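Mon 11 October

Small gears, big cloth

I have now spent more on the surface than on the thing that goes on it. A planetary gear set, the kind you put together to prove you can, is a plate, some pegs and a handful of gears. Mine came from Stestolar with a leaflet that had been folded up to 12 times and said very little. The cloth came separately, from Polico, and cost 43 dollars. It is dark gray and it is the best part of the whole business.

Before the cloth I worked on a bare bench, and in September I lost a gear and spent 75 minutes on my knees looking for it. Silver gear, pale floor. You work it out.

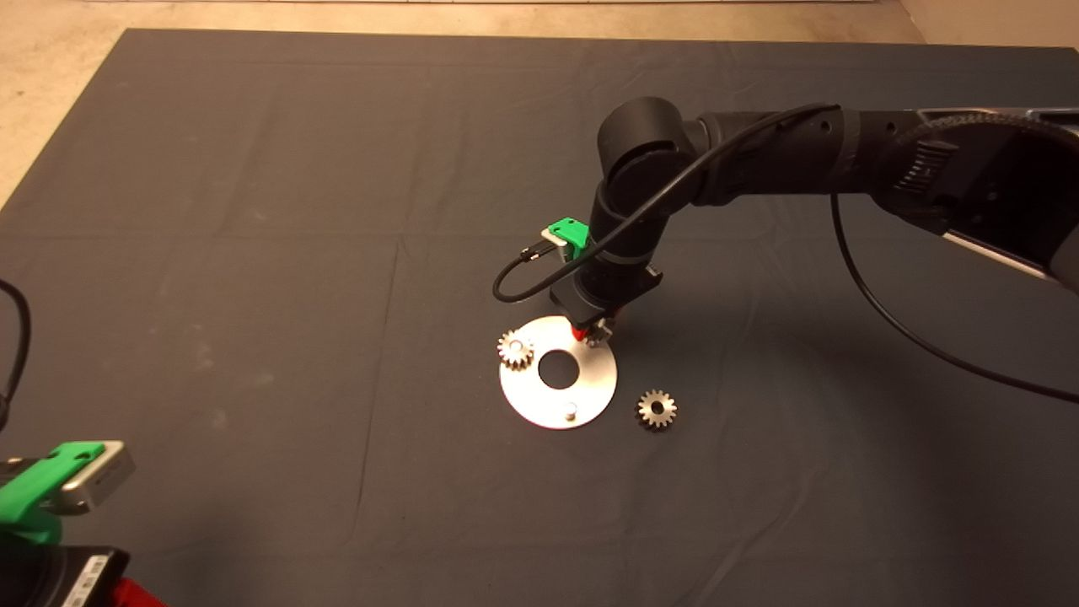
One gear up, one parked on the rim. The peg waits.

The round plate has a hole in the middle, and you will want to put something in it. Don't. Do the outside first. A gear goes down over its peg only if it's held square; a hair off and it sits there at a tilt, looking smug. I like to come straight down, let go, and resist the urge to poke.

Two gears are easy. Anybody can do two gears — they don't have to agree with each other about anything.

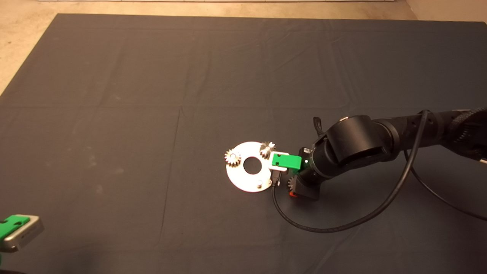 Then you get to the center one, which has to mesh with all its neighbors at once, and every tooth has an opinion. The leaflet says "rotate gently." I've rotated gently, I've rotated less gently, and once I went and made a sandwich.

As for the cloth, it creases. I ironed it once and the fold lines were back by dinner. It also shows every speck of dust, so a lint roller lives nearby now. Still, a gear dropped on it stays where it landed, and that's worth the money.
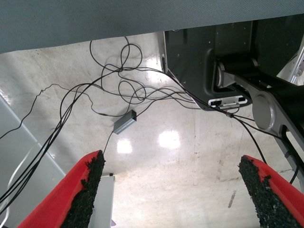 The Cleltard cloth I tried first was slick on the back and crept toward the edge all afternoon, taking the gears with it. I'd skip that one. Somebody in the comments recommended Yilma mats, which are 60 dollars and come only in white, so no.

Next up is the outer ring, assuming I can get the center gear to sit down.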